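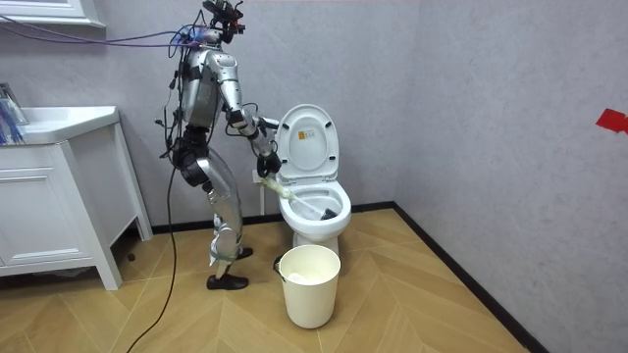 Learning to Scrub, One Demonstration at a Time

The hardest part of teaching a robot to clean a toilet is the wrist. People who clean for a living roll the brush around the bowl without thinking about it. An operator driving a humanoid by remote control has to think about it every time, because the hand doing the moving and the hand holding the brush are on two different bodies.

Findudov, a small company in Basambridge, has spent the year on that problem. Its bathroom project, called Sundik, is built on recorded demonstrations. An operator wears a headset and moves both arms, and the robot follows. The joint angles and camera views are saved together. Later a model is trained on the recordings and has to do the job with no operator connected.

A full run starts with the robot standing near the toilet, the brush in its holder. The operator reaches down, closes the gripper on the handle, lifts, moves the brush head over the bowl and scrubs. Then it all goes back where it came from.

Findudov wanted 400 usable runs before it trained anything. It recorded 445 and threw out the ones where the brush was dropped or the video lagged behind the arms.

Picking up the brush takes more practice than scrubbing. From the head camera the operator looks almost straight down past the robot's own legs, and the handle leans out of the holder at an angle. Depth is hard to judge from up there. New operators tend to close the hand too early.
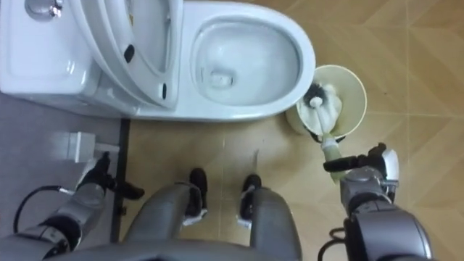
Padilla, who came to the work from hotel housekeeping, said the first 200 runs taught the operators more than they taught the robot. "You learn to stop correcting," Padilla said. "If you wiggle, it learns to wiggle."

That has become a rule in the training notes. Operators are told to pause when unsure, then make one clean movement. Sessions are kept short, with 3 operators taking turns, so that the model sees more than one person's habits.

The company does not expect to sell a bathroom robot soon. Balance is still a worry when the body leans forward, and a different toilet means new recordings.
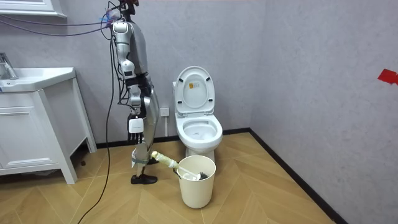

BASAMBRIDGE, September — The next round of recordings will add the sink and the floor. Findudov plans to keep the same operators and the same headset, and to change the brush handle, which some of them find too thin for the robot's fingers. Runs will also begin from several standing positions, so the model has to find the brush before it can reach for it.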